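Zanier Publishes First Results From Household Chore Trials

ESIDBRIDGE, Thursday, February 28, 2019 — Zanier today released results from its Skudalach program, which tests whether mobile robots can handle everyday chores in occupied apartments. The company attempted 376 tasks in 20 homes, including clearing tables, folding towels and taking out trash.

Robots finished 145 of those tasks without human help. Wiping flat surfaces gave the best results. Trash removal gave the weakest, particularly where bags, boxes and loose paper had been left together on the floor.
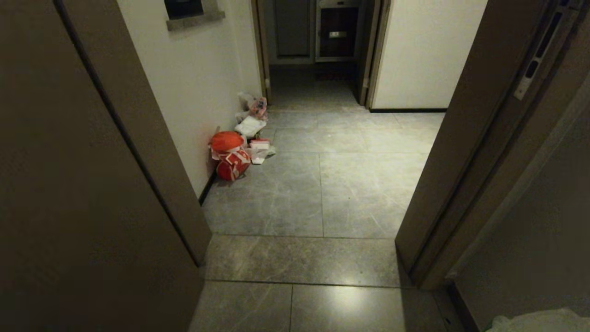
Takeout packaging and a plastic bag against a hallway wall.

"A person picks up a pile like this in one trip and does not think about it," said Parisa Naseri, director of the Skudalach program. "Our machines have to decide what is one object and what is three, and paper changes shape when it is gripped. We are not ready to sell a robot that does this work."

Doorways also slowed the work. Some tasks took up to 80 minutes, most of it spent planning a route or waiting for an operator.

Kaiwen Mao, who leads testing at Zanier's partner Moussa, said the two companies will repeat the trash tasks in July with a new gripper and the same homes. Results will be published whether or not they improve.

Media inquiries may be directed to the Zanier press office in Esidbridge.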